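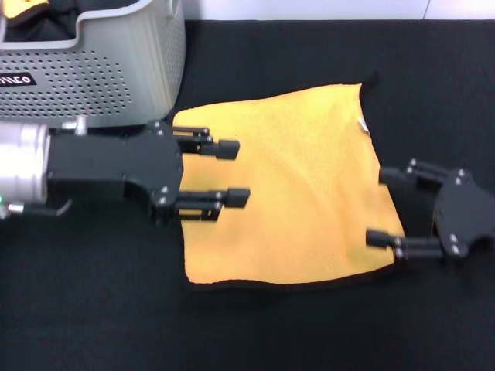
30 Jul 2025

The budget for the second folding station was approved in May, and I have been asked by several readers to set out how the figure was reached. What follows is my own account. The views are mine and do not bind the purchasing office at Skaretti.

We began with the work itself. Towels are the simplest item we handle, and also the one on which most of the hours are spent. For that reason the request was written for towels only. Shirts and fitted sheets were left out, although Zuweira Ackah argued, with some justice, that we would be asked for them within the year.

Three quotations were received for a pair of parallel grippers with mounting plates and cables. Clostometti asked $920 per gripper, Žukauskas $820, and Pristix $660. The lowest price did not include spare finger pads. Pads are a running cost, and I would advise anyone preparing a similar request to list them on a separate line. We did not do so for the first station, and the money had to be found from the travel budget.

Nizar Zein prepared the comparison. He recommended the middle quotation on the grounds that the fingers can be removed with ordinary tools and that the supplier keeps parts in stock. Hrvoje Janevski preferred the cheapest offer and wished to put the difference toward a second set of fingers. Both positions were reasonable. The middle quotation was accepted, with delivery in 30 days.

Some smaller items deserve a mention, as they are easily forgotten:

- Table covering. A dark, matte surface was specified, and a replacement piece was ordered at the same time.
- Baskets. Ordinary plastic laundry baskets are sufficient.
- Towels. These were charged to consumables. Tags are to be left on.
- Cable guides. Still under discussion — the first type was too stiff.

The question of labor took longer than the question of hardware. Nii Essien asked that set-up time be entered as a cost in its own right, and it now is. In the earlier budget it had been absorbed into general duties, with the result that the station looked cheaper on paper than it was. Nkrumah Essien has since drawn up a form on which set-up, cleaning, and adjustment are recorded separately.

No provision has been made for a third station. A request may be submitted once the new form has been in use for a full quarter, and the spare pads will be reviewed at the same time. Nizar holds the comparison sheet and will send a copy to any department that asks for it in writing.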